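Sorting a Breakfast Table by Zones
Student project report, course in Household Work Study
Awuor Temba, group Okotska

1. Why we chose this subject

In our shared house the kitchen has one table and 7 people use it. Every morning the same things are moved many times: the toaster, the bread, the cups, somebody's notebook. My group wanted to know if a table that is marked in zones makes it easier to put things back in the same place. Our teacher proposed that we test first on a large table in the workroom, and only after this in a real kitchen.

2. Materials

We used brown kraft paper to cover the table and dark blue tape to make the lines. The paper was a good choice for us, as one can write on it with pencil during the test and change it when it is dirty. For the objects we took a two-slot toaster, sliced bread and small plastic cups in light blue. We considered to use glass cups also, but one broke in the first week and we decided against.

3. Method

The tape lines run in both directions and make a grid. One person sets the table for breakfast, a second person writes down the cell of each object, and then everything is cleared away. After this the first person must set the table again from memory. Each session was 30 minutes, and we had 13 sessions in total. The rules were simple:

An object belongs to the cell where the biggest part of it stands.
An object on a tape line is written down with both cells.
The toaster is placed first and is not moved until the end of the session.

The second rule was added later, after a long discussion in the group -- before this, two of us were writing the same cup in different cells.

4. Observations

The toaster was the easiest object. Everyone remembered its place, probably for the reason that it is large and has to be at the far end, away from the hands. The cups were more difficult. People put them close to a line very often, and they were seldom in the same cell the second time.
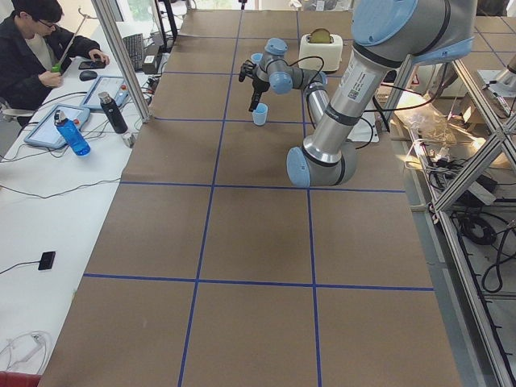 Figure 1. The taped grid with a light blue cup just above one of the lines and the toaster, with bread in it, near the far end.

We also noticed that the tape itself changed how people work. Three participants told us that they felt they must place things in the middle of a cell, although we did not ask for it.

5. Next steps

In October we will repeat the test in the house kitchen, with fewer lines. I would like to include the butter and the jam, which travel more than the cups do. The tape must be tried on the kitchen table first, in one corner, to see if it leaves glue.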